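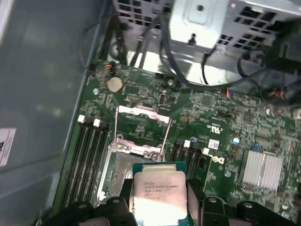 Is it worth putting a different processor into an old office computer?

It depends on the board. If the socket accepts the new part and the maker's list includes it, the work is cheap and takes one evening, and the machine can serve for several more years.

Aldana Ojeda has a bench at the back of Clokska, a repair shop between a bakery and a place that sells curtains. On the shelf behind her are desktop towers from offices that bought new ones. She takes 9 or 10 of them in a good month, and most leave again with a small change inside.

The Xeon E5-1630V3 is a part she likes. It runs at 3.70GHz, and the number is printed on the metal lid together with the code SR20L, so a buyer can check it before paying. "People read the advertisement and they don't read the chip," she told me. "I read the chip."

The order of work at Clokska doesn't change. Power cable out, side panel off, cooler off. The lever is released and the metal frame over the socket swings up. The old processor is lifted by its edges and goes into a tray. Then comes the part Ojeda does without talking: the new one is held flat over the socket, the notches are compared, and it is let down straight. It must not be pushed. If it doesn't sit, it is turned the wrong way or it is the wrong part.

Old thermal paste is her main complaint. It gets on the socket frame, on the screws, on sleeves. She wipes what she can reach with a lint-free cloth and a little alcohol, and she keeps the cloth far from the contacts.

Sylvain Arnaud, who shares the rent, thinks she is too patient. He would change the whole board and be finished. They had this discussion in February over a tower from Pichon, a printing firm, and she won it - the machine is still setting type there.

Before a customer leaves, she also asks about the coin battery on the board. Nearly all of them have never replaced it. She sells them one, writes the month on a sticker inside the panel, and closes the case with the same screws.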